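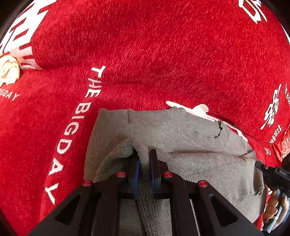 # Requesting Records from the Bretberg Municipal Archive

The Bretberg Municipal Archive holds the town's council minutes, parish registers, tax rolls and maps. Readers who wish to trace the history of a house, a street or a family may follow the steps below. No academic affiliation is required.

## Before you write

Establish the period you are interested in. Records from before the fire in the Karimi quarter are incomplete, and the tax rolls for that district survive only in copies. The printed guide by Brunello Sala lists every series with its covering dates and can be consulted at the front desk.

## Placing a request

1. Find the series in the catalog and note its full reference, for example *Council Minutes, 2985*. Requests without a reference are returned.
2. Complete the request form. Give the name of the street or family as it was spelled at the time. Zunusach Street, for instance, appears as "Upper Mill Lane" in the older rolls.
3. Send the form to the reading room. Up to four items may be requested per visit.
4. Wait for written confirmation before traveling. Items held at the Bostitz store are brought over once a month.

## In the reading room

Bags and coats are left in the lockers. Use pencil only. Bound volumes must stay on the foam supports, and loose sheets are to be kept in the order in which they were received. If a sheet appears to be out of place, tell the duty archivist -- do not move it yourself.

Personal photography is permitted without flash. Maps larger than the table are shown by appointment with Parisa Moradi, Curator of Maps.

## Citing what you find

Give the archive name, series, item number and page or folio. For example:

> Bretberg Municipal Archive, Tax Rolls, item 20, folio 4.

Readers planning to publish more than 1000 words of transcribed text should apply in writing to Shirin Salehi, Head of Public Services. The reading room closes in January for the annual inspection of the shelves.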